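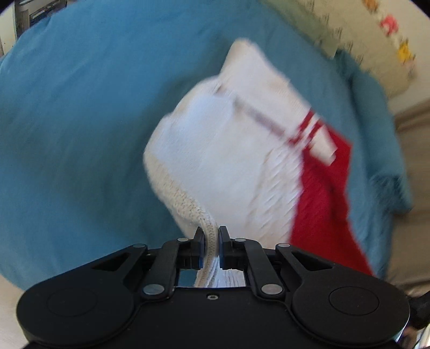
Home | Notebook | Fixtures | Log in

November, late, after scrims

Fallico server again. Block vs Tuvel, 12 maps planned, stopped early, lobby kept dropping our side. Ping fine til the second pause then spikes over 60, both mid and support. Swapped cables, no change. Router next.

Draft notes: 2 bans wasted on picks Tuvel never play. Stop that. Early dragon call good when we commited, messy when half the team stayed top.

Replay parser still miscounts wards after a remake. Joubert build has the fix?? check before Torkerbridge qualifer.

To do: re-run last 2 maps through parser, book server slot, new ban sheet.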